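Sturnix Kitchen Pack for arm simulation: two months in
Reviewed by Emlyn Maddocks

Rating: 2 out of 5

I bought the Sturnix Kitchen Pack in August on the strength of a sales page that promised "fault testing without broken crockery". We had broken enough crockery by then to be an easy mark. It cost us 407 euros for a single seat, plus a day of Nadja Fankhauser's time to get it talking to our planner, which the sales page does not mention.

What you get is a set of simulated kitchens with plates, food and bottles to scatter about, a contact model, and a fault log that is supposed to tell you when your arm has done something stupid. The kitchens are fine. They load quickly, the sinks and worktops are a believable size, and you can shuffle the objects between runs with one setting. If all you want is pictures to show the people paying for the work, stop reading and buy it.

My trouble is with the fault log.

We ran 600 episodes of a plain clearing task: pick up a plate, put it in the sink, let go, back off. The pack reported 153 contact faults. That seemed high, so Nadja replayed a batch by hand. A good many were nothing at all, the gripper brushing a rim on its way out at a speed that wouldn't chip an egg. Fair enough, I can live with a nervous log.

Then she started on the runs marked clean. Episode 272 was the one that put me off. The arm lowers a plate towards the basin, the wrist drops too early, and the forearm goes straight through the tap. Through it, in one side and out the other, with no force reading and a green tick at the end. The tap in that kitchen had no collision shape. It was there to be looked at. Our planner had learned, quite sensibly, that the shortest way into the sink was through the plumbing.

On a real arm that is a bent tap at best. With a person standing at the next worktop I would rather not think about it.

I wrote to support on a Tuesday and got a polite answer saying fittings are "visual by default" and can be switched to solid in the scene file. So they can. You do it one fitting at a time, one kitchen at a time, and the setting goes back to visual whenever you update the pack. The manual covers this in a single line in an appendix. There is no warning when an arm passes through something visual, and I asked twice whether one was planned. No answer to that part.

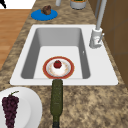 Bottles have a separate problem. They are solid, but left on their side they sometimes creep across the worktop with nothing touching them, and the log blames the arm for it. Raising the friction helps. It also makes plates stick to the gripper pads, so you swap one false fault for another.

We had a trial of Pichler's set before this. It looks worse and has fewer kitchens, but everything in it is solid unless you say otherwise, and that seems to me the right way round. Samard I haven't tried.

Good: quick to load, easy to shuffle, decent crockery.
Bad: solid fittings off by default, settings lost on update, a fault log I don't trust in either direction.

We are keeping our seat until it runs out, with every tap in the Brenerness lab's scenes switched over by hand and a script of Nadja's that checks they have stayed that way. I won't be signing off a safety case on the log alone.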